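The Small Jobs Are Still the Hard Ones

Machines have been welding car bodies for longer than most of their present operators have been employed. It is therefore reasonable to ask why so few of them can clear a table, fold a towel or put a tube back where it came from. The question has become a practical one for employers, and over the past year this magazine has put it to firms that have tried to answer it with their own money.

Stallanero, which packs and dispatches kitchen goods, began with the simplest job it could find. Workers at one bench take a mug from a tray, turn it so that the handle faces left, and set it in a carton. A practised packer completes up to 600 in a morning. The firm installed a pair of arms beside the bench in December and gave them the same trays, the same mugs and the same cartons.

The arms were patient and careful. They were also slow, and they disliked change. When the supplier altered the glaze from matt to gloss, the rate of dropped or badly placed mugs rose for more than a week until the system had been trained again. The packers had not remarked on the new glaze at all. Stallanero has kept the arms, but has moved them to the night shift, where a slow pace costs less and a single supervisor can set right whatever has gone wrong.

Household work presents the same difficulty in a less forgiving form. Vorkik has spent two years on a machine intended to load a dishwasher, and its engineers now speak with some respect about forks. In a trial kitchen, fitted out to resemble an ordinary family home, the machine was asked to deal with 1,069 items of crockery and cutlery over several weeks. Plates went well. Bowls stacked inside one another did not, and anything left under a cloth was usually ignored. The company's own report states that a person was called upon to help in 90 cases, most of them involving glass.

Such figures can be read in two ways. A factory manager may consider them encouraging. A householder who must stand nearby in case a wine glass is gripped too firmly has gained very little.

Laboratory benches lie somewhere between the two. The objects are more regular than those in a kitchen and the lighting is under control, yet the work still consists of lifting, turning and replacing small things that were designed for human fingers. Koech, which supplies testing services to food producers, handles 3,000 tubes in a busy week. Large sorting machines already deal with the uniform batches. What remains is the awkward remainder: tubes of differing widths, racks that are only partly filled, and samples that must be taken out singly and looked at.
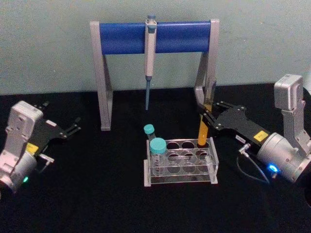 Atieno Kinyua would not describe any of this as a solved problem. Picking up a tube, she argued, is the part that visitors enjoy watching, while the cost of the work lies in the exceptions: the cap that sticks, the label that has slipped round to the back, the rack that has been nudged since the previous sample. She would sooner have a machine that stops and asks for help than one that completes the task quickly and leaves a doubtful result in the records.

Her caution is shared by Pivlow, which leases arms to small workshops and advises its customers to begin with one task and one shift. Its contracts now set out what the machine should do when it is unsure, a clause that was absent from earlier versions and that customers had repeatedly requested. Kanini Nzioka, who negotiates these agreements, regards it as the most important page in the document.

For the present, the sensible buyer will ask to see the chore performed with his or her own trays, cups or tubes, on an ordinary Wednesday afternoon, and will ask how many members of staff were standing by at the time.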